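Home | News | Events | Library | Contact

Print this page | E-mail this page

Play Corner Items: Call for Baskets

The Florkton Family Library is renewing the contents of its play corner and invites households to donate small baskets and toy fruit in good condition. Items may be left at the front desk until 6 p.m. on Wednesday.

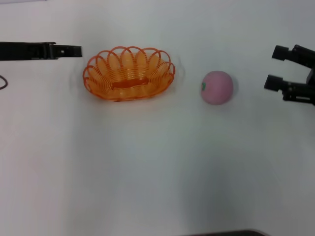 Orange wire basket with looped rim, and a pink toy fruit.

Baskets should be light enough for a young child to carry – open wire styles are welcome, provided no ends are exposed. Toy fruit should be free of small detachable parts. Questions may be directed to Gemma Zuccaro, Children's Services, extension 114.

Back to News | Next item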